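Lokuveo Community > Home & Garden > Gloves, Tools & Clothing

Ask Browse Unanswered My posts Sign in

We use cookies to keep you signed in and to remember which threads you've read. Accept / Manage

How do I wash gardening gloves without wrecking them?

bramblepatch
Posted Jul 23, 2020

I've got 2 pairs of fabric work gloves with the rubbery coating on the palm and they're both disgusting. I've been clearing a very old compost heap and the smell has got right into them. Last time I put a pair through a hot wash with the towels and the palms came out tacky and started peeling, so that was the end of those. Do I just treat them as throwaway things? They weren't dear but it seems a waste when the fabric is perfectly sound. I've also got one leather pair that I haven't dared do anything with at all.

Viewed 1639 times

mudlarking

Oh, please don't bin them! I've kept the same coated pairs going for years. What I do is put them on, go out to the tap and wash my hands as if I'd no gloves on, with a bit of washing-up liquid and an old nailbrush for the seams. That gets the worst of the mud off. Then I turn them inside out as far as they'll go (the fingers are a pain, I blow into them) and leave them in a bucket of cool water with a spoonful of bicarb overnight. Rinse, squeeze, don't wring.

Drying is where I reckon yours went wrong, if they went in the tumble dryer after. Keep them off the radiator as well. I peg mine by the cuff so the water runs down to the fingertips and give them a squeeze when I walk past. They take ages, 2 days sometimes if it's muggy, and if you put them away damp the smell comes straight back and you've done it all for nothing.

The leather ones I'd leave out of the bucket altogether. Wipe with a damp cloth and saddle soap, let them dry slowly, then put them on while they're still a bit stiff and work your fingers about.

Nudeck

Machine is fine. Cold wash, 4 at a time in a pillowcase, no softener. Never had any peel. I wouldn't bother with bicarb.

allotment_annie70

I'm somewhere between the two above. I've done them in the machine on cool and it was all right for the thin ones, but the thicker sort came out with the lining bunched up in the fingertips and I never did get it back down. So thick ones by hand, I'd say, and check the label if it's still in there, mine have always worn off.

For compost smell I use a splash of white vinegar in the last rinse. You do whiff of chips for a bit, but it goes! Mine dry flat on the bench, which is slower than pegging, but I've got no line at the moment.

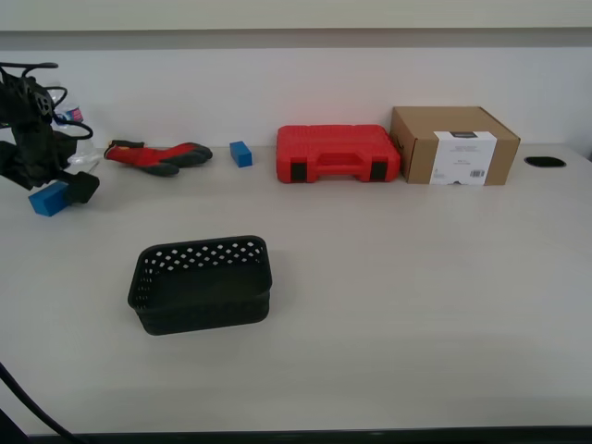

Red and black work glove laid flat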